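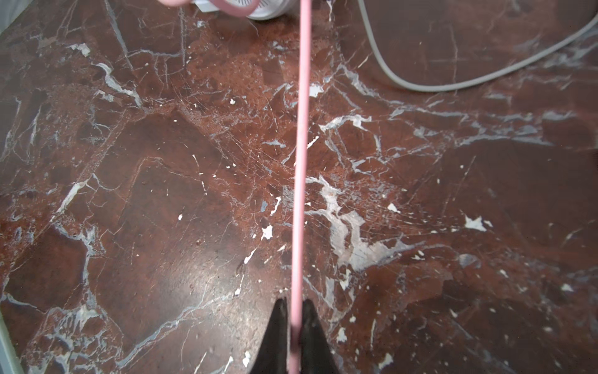
Gripper Comparison - Pre-Run Inspection Checklist, with Comments
Cable handling on hard stone surfaces
Rev. 4
Date: Monday, February 6, 2023
Inspector: Duygu Aksoy
Second reader: Przemysław Wasilewska
Grippers under comparison: Brakton two-finger (tapered), Jaseo two-finger (flat pad)
Controller: Karabulut
Wrist camera: Zosetti

Mark each line OK, FAIL or N/A. Any FAIL in section 1 or 2 stops the run. A FAIL elsewhere can be run with a written comment and both sets of initials.

1. Area and emergency stop

1.1 Floor tape intact, nobody inside the line at power-up. OK
1.2 Emergency stop on pendant drops arm power. OK
1.3 Emergency stop on wall post drops arm power. OK
Comment: Button is stiff. It works, but it takes a full palm press. Replacement on order. DA
1.4 Reset needs a separate key turn and does not restart motion. OK
1.5 Speed limit set in the controller, not only on the pendant slider. OK
Comment: Last time the slider was down and the controller limit was still at the factory value. Open the limits page and read it. PW

2. Cables used as test objects

2.1 Both ends of every test cable disconnected from any supply. OK
2.2 Jacket free of cuts and bare spots along the full length. OK
Comment: Run the cable through your fingers. Looking at it is not enough, the pink one hides nicks well. DA
2.3 No cable looped around the arm, the stand or a table leg. OK
2.4 Pull limit entered for the cable in use. OK
2.5 Cables that are not being gripped are clear of the approach path. OK
Comment: The gray cable can stay on the stone as a distractor. Keep its bend to the right of the pick line as seen from the wrist camera. If the arm has to cross it, log the trial separately. PW

3. Work surface

3.1 Stone slab does not rock when pressed at each corner. OK
3.2 Surface wiped and free of grit. OK
Comment: The white flecks in the brown stone do not wipe off. Please stop scraping at them. There are enough scratches on the polish already. DA
3.3 Surface height touched off with the gripper that is mounted now. FAIL, then OK
Comment: Height was still the one stored for the Jaseo pads. The Brakton fingers are longer and would have gone into the slab. Touched off again and saved under the right name. This is the second time since September, so I have moved the line up to the tool change sheet as well. DA
3.4 Lamps set so there is no hard reflection at the pick point. OK
Comment: Some shine across the middle is normal on this slab and both grippers get the same light. Do not move a lamp between grippers. PW

4. Fingers and mounting

4.1 Mounting screws at torque, paint marks lined up. OK
4.2 Fingertips free of chips, burrs and old adhesive. OK
4.3 Fingertips meet evenly when closed on nothing. OK
4.4 Cycle count read from the controller and written down. OK
Comment: Brakton 2,579, Jaseo 644. The Brakton set is past the 2,000 mark where we agreed to swap the finger inserts. Inserts measured and within tolerance, so I passed it, but the comparison is a worn set against a fairly new one. That needs to go in the report. DA
Comment: Agreed. I would still swap them before the thicker cables. PW
4.5 Pinch guard fitted to the finger drive. OK

5. Wrist camera

5.1 Bracket tight, no play when pushed by hand. OK
5.2 Lens clean. OK
5.3 Both fingertips and the gap between them in view. OK
Comment: With the tapered fingers closed on the pink cable you can still see the strand in the gap and follow it up the slab. I like this much better than the flat pads, which cover the cable for the last stretch before contact. DA
5.4 Cable can be told apart from the surface in the live view. OK
Comment: Pink on the dark stone is easy. The pale veins are a different matter for the gray cable. The detector should be checked against a bare patch of slab before anyone trusts its score. PW
5.5 Camera lead has slack through the full wrist turn. OK

6. Grip check at low force

6.1 Close on the cable at lowest force setting. OK
6.2 Cable sits between the fingertips and is not trapped under one of them. OK
6.3 Stop and inspect the jacket before raising the force. OK
Comment: No mark from the Brakton tips at the low setting. I do not want the pointed tips used above the middle setting on soft jackets until someone has done the cut test. DA
6.4 Fingers open on loss of air or power as set in the controller. N/A
Comment: Both grippers hold on power loss. The line is left over from Rev. 2 and should come out. PW

7. Records

7.1 Gripper name, force setting and cable written in the log before the first trial. OK
7.2 Log entry number copied here. OK - 174
7.3 Camera recording started and file checked for length. OK

Open items
Wall stop button, replace. Owner DA.
Brakton inserts, swap before thick cable trials. Owner PW.
Jacket cut test for tapered tips. No owner yet.
Remove line 6.4 from Rev. 5. Owner PW.

Cleared to run at reduced speed.
Initials: DA, PW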